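March, notebook 8 - sourdough hydration again

Picked up from last month's page. Flour is the Plostau strong white, new sack, feels drier than the old one. Starter fed at 7 am, doubled by noon, bit sour on the nose but fine.

Batch A: 800 g flour, water same as before. Dough tight, tore on the second fold. Added a splash, didn't weigh it (dumb). So A is no good for the chart, baked it anyway.
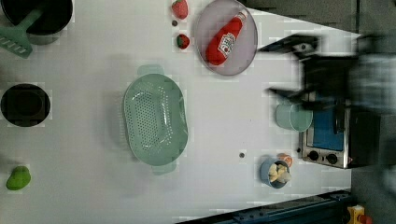 *White table, black pots on the left, green cup.*

Batch B: 428 g flour, cut down to fit the small tin. Autolyse first, salt after. Much nicer - windowpane by fold three. Left it by the window, probly too cool there, bulk dragged on til late afternoon.

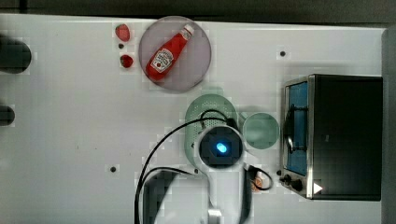
*Plate with the ketchup bottle on it, strawberries next to it.*

Rye test with the Skudinska flour: 137 g swapped in for white. Sticky as glue. Wet hands, bench scraper, don't fight it. Smell is great, crumb gummy in the middle, cut it too soon though. Leave overnight next time!!

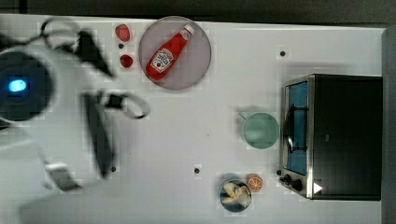

*Same white table, arm on the left side.*

Oven runs hot at the back. Turn loaves halfway. The Kovdale stone still has that hairline crack, hasn't grown, keep an eye on it. Steam - tray of boiling water beats the spray bottle by a mile, crust on B came out blistered and thin. A was dull and pale on top, underproofed I think, split down one side.

Cooling is still a pain. Bottoms go soft if loaves sit flat on the bench,

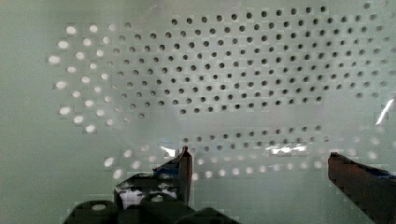 so stand them on end or prop them on two spoons till we get a proper rack. Sydorenko catalog has one, check the price.

To do:
- redo A, WEIGH the water
- rye again, less starter
- label the jars, cant tell the two apart anymore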